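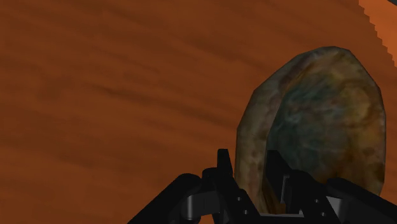

A two-fingered gripper at an oval object on a wood surface, in one of Waltar's simulated practice scenes.

Search this site Enter keyword Go

Print this story
E-mail this story

Waltar wants 3000 hand-driven grasps by November

LINDACH, 24th April. Twelve people in Lindach are spending their shifts driving a robot hand that exists only on a computer, picking up odd-shaped things off a simulated table, over and over. Every try gets saved. The saved tries go into a training set for Longo, the pick-and-place system Waltar hopes to have working at its Plovov sorting site before the end of the year.

Count as of this morning: 1121 accepted demonstrations. Goal is 3000 by November.

"We're a bit behind," said Nuria Gebreyes, who runs the teaching room. "The first weeks were slow. People had to learn to drive the thing before they could teach it anything."

The room is on the second floor of the old Lindach phone exchange, above the tile showroom. Desks along both walls, a screen on each one, a hand controller on a short cord. Operator moves a wrist, the arm on screen moves. Squeeze the trigger, the two fingers close. Let go, they open. Foot pedal starts and stops the recording.

A session goes like this. The software puts an object on the table and picks the lighting. The operator brings the gripper in, gets the fingers on either side, closes, lifts, sets the object down in a marked zone. Then a new object, a new spot, a new angle. Some are plain boxes. Plenty are lumpy, rounded, tilted, with colors all over the place, and those are the ones that eat up the clock.

Kalkidan Tilahun has been on the morning shift from the start. She drove a forklift for Waltar in Plovov before transferring.

"Boxes I can do half asleep," she said. "The round ones, you come in too high and the fingers slide off over the top. Come in too low and you're pushing it across the table. You have to decide where the middle is, and sometimes you can't see the middle, your own gripper is in the way."

That last part is a sore spot. Operators see only what the simulated camera sees, and when the gripper comes in close it covers up part of whatever it is reaching for. Several asked for a second view off to the side. They were turned down. Longo will have to work from the one view in Plovov, Gebreyes said, and a person who peeks from the side makes moves the robot could never work out for itself.

"If you cheat, it learns from somebody who cheated," she said. "It doesn't know there was another window open on your desk."

What gets kept and what gets tossed

Not every recording counts. A reviewer plays back each one at double speed and marks it accept or reject. Dropped objects are out. So are long pauses, which operators say is unfair when the phone rings. Anything where the fingers pass through the object is out too, a glitch that shows up now and then when a shape has a lot of flat little faces along its edge.

A clumsy recovery can stay in. Operator misses, backs up, tries again and gets it, that one is usually accepted. Gebreyes said the early batch was too clean. The trained arm did fine as long as the first grab worked, and when it didnt, it just sat there with its fingers shut on nothing. Recoveries went on the list after that.

Tilahun said she was glad to hear it. "I have a lot of those."

Rejected files are held for a month and then deleted. Operators can ask to see why one of theirs was turned down, and there is a sheet on the wall for disputes. Gebreyes said most of the arguments are over pauses.

Why a simulation first

Cost, mainly. Waltar has one physical arm in Lindach and it is shared with the maintenance group. In simulation all the desks can run at once and a bad grab breaks nothing. The company can also change the table, the lights and the surface of an object between one try and the next, with no one getting up to move anything.

The pictures are not pretty. Shadow edges come out jagged, wood grain goes soft and blurry, curved shapes show their corners. Gebreyes said the crew stopped noticing after a few days. A sharper version was tested over the winter and the screens lagged behind the hand controllers, enough that two operators complained of headaches. The plain version stayed.

Nothing taught on a screen carries over perfectly, and Waltar isn't claiming it does. Friction is the big worry. A simulated object can be set to be slick or grippy, but someone has to choose the number, and real parts coming down a real chute in Plovov have dust on them, tape, oil. The plan is to finish the simulated set, train on it, then add a smaller batch recorded on the physical arm with the same hand controllers.

For that second batch the company is also looking at hand guiding. Person stands next to the arm, takes hold of the wrist, and walks it through the motion while it records its own joints. Tilahun has tried it twice and liked it better. "You feel the weight," she said. "On the controller there's no weight. You only know it's a bad grip when you see the thing start to tip."

Gebreyes is less sold. Hand guiding puts the operator's arms and sleeves right in the camera's view, and that footage has to be cleaned up or thrown away. No decision yet.

Plovov jobs

Asked what Longo means for the sorting crew in Plovov, Gebreyes said that was a question for the site manager, who did not return a call by press time. A notice posted to staff there last month says Longo will start on one line, overnight, handling returned goods that are currently held for the day shift. It says no positions will be cut this year. It does not mention next year.

Tilahun said her old coworkers ask her about it whenever she is back in town. "They want to know if I'm teaching it to do their job. I tell them come see it try to pick up something round."

She said she would like to go back to Plovov herself when the line starts up, as the person who takes over by remote when the arm gets stuck. Waltar expects to need people for that on every overnight shift. The job has no title and no pay grade so far, and the Lindach operators have been told they will get first crack at it.

How shifts work

Operators drive in blocks with a break between, longer after lunch. The company set that up when reviewers noticed acceptance rates droping late in the day. Left-handed controllers arrived in the second week. Chairs are still a complaint.

Pay is hourly. There was talk of a bonus per accepted recording and Gebreyes said she argued against it. "You'd get a mountain of easy boxes," she said. Objects are assigned by the software, and an operator who skips one sees the same one again a few tries later.

Waltar is taking applications for a second evening shift. No background in robotics needed, according to the posting. Applicants get a short tryout at one of the desks, with the controller and three objects, and are told the same day. Forms are at the front desk of the exchange building, side entrance, ring the bell.

Print this story
E-mail this story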